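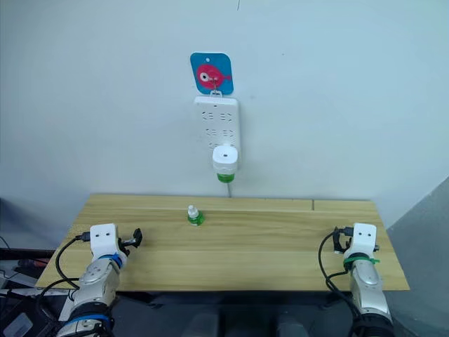

The frost came through Feltville in the last week of April, and by the time the kettle had boiled at Mitlow, Bendik Skjelbred was already out among his garlic with a torch in one hand and a soup spoon in the other. The spoon is for digging. He lost his good trowel under a row of leeks years ago and has never quite got around to replacing it, and in any case, he says, a spoon only brings up as much soil as you need to look at.

He grows a little over six acres of vegetables on the river side of the road, mostly garlic and onions, with carrots wherever the ground is light enough to let them go straight down. His neighbours grow much the same things and have done for generations, and if you stop at any kitchen table along that road you'll be offered tea, a slice of something with rhubarb in it, and a firm opinion about nitrogen.

Bendik's own opinion has shifted over the years. When he took the farm on he fed his garlic the way the previous owner had, which was generously and late. The plants were enormous, with lovely dark leaves (visitors used to stop their cars!), and then the bulbs came up soft and split in the curing shed and a good part of the crop was unsaleable by the first snow. He did that three autumns running before a soil tester named Grigaitė, whose small lab in town goes by her surname and nothing else, sat him down with his own results and a pencil.

What she showed him was when the crop was actually hungry. Garlic planted in fall wants very little until it wakes, and then it wants a good deal in a short stretch, while the leaves are being made. Once the bulb starts to swell, more feed goes into the tops and does the keeping quality no favours at all.

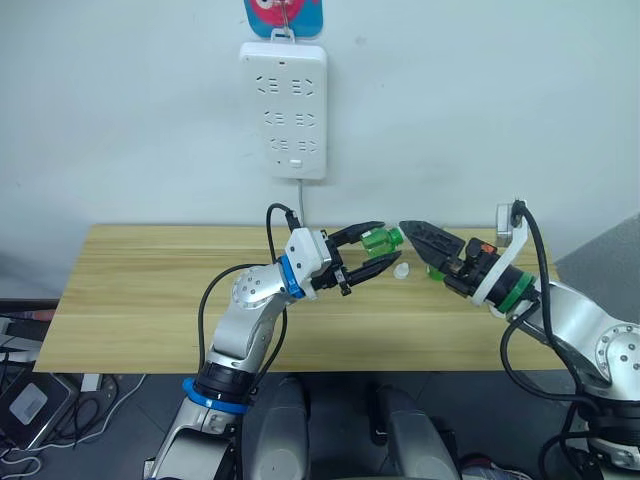 When should you stop feeding garlic in spring?
Once the bulbs begin to form, which around Feltville means putting the last feed on about a month before the scapes appear.

So now the work is all at the front end. The compost goes on before planting, well rotted and raked in, and the first side dressing follows as soon as the shoots are a hand high and the ground has warmed enough to crumble. He splits the rest into two light feeds and waters each one in the same evening. On the sandy strip near the river he goes lighter again and a bit more often, having watched one heavy rain carry off everything he had put down that morning.

He keeps trial rows as well, 20 of them, side by side behind the packing shed, each planted with 100 cloves of a hardneck he calls Viroto. Half are fed on the old schedule and half on the new, and he weighs the lot after curing on a scale that belonged to a butcher. The old-schedule bulbs are often a touch heavier at harvest, he'll cheerfully admit. By February he would sooner have the others in his cellar.

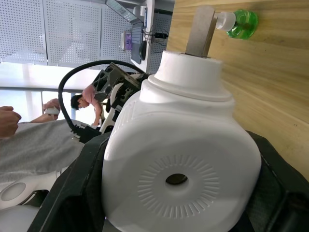
A big white jug held on its side.

The neighbours have come around at their own pace. One of them still feeds in June and always will, and sells every bulb fresh at the roadside before it has a chance to go soft, so there's no arguing with her. Another has nearly 400 feet of onions on Bendik's timing this year and rings him most evenings to ask whether the leaves ought to be that colour. They usually ought to be. Bendik drives over to look anyway, with the spoon in his coat pocket, and stays for the rhubarb cake.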